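Bike lane barriers on Trasten Avenue: council vote tonight

curbwatcher
Anyone else watching the stream? They passed it! Concrete curbs from the school down to the Preda Street light, work starts in October. 168 people signed the letter after that driver clipped the crossing guard and took off. So happy I yelled at my laptop.

mo_in_ward4
Good news for the kids, sure. But police still haven't charged anyone, and a curb won't fix that. I'd have put the money into plate cameras.

curbwatcher
Why not both? Viorica Tănase spoke for her full 2 minutes on exactly that and she was great — she asked for a written update on the case and the chief said she'd get one.

tera_lane
I lose four parking spots in front of my shop. Did they say anything about loading zones?

curbwatcher
Yes! One 15 minute zone on each block, and the Trarnon lot stays free until 6 pm. I typed as fast as I could, so check the minutes when they go up.
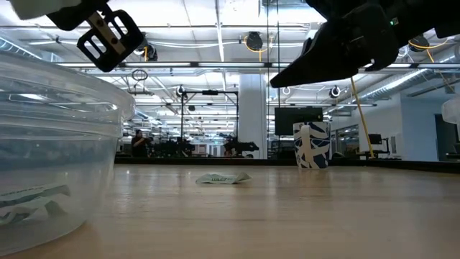
There's also a walk-through of the route before the crews come, and I'm definitely going. Bring your loading question, they seemed really open to moving the zones a bit.

mo_in_ward4
Fine, I'll come too. Still asking about the cameras.

tera_lane
Same. What time?

curbwatcher
5:30 pm, front steps of the school. See you both there!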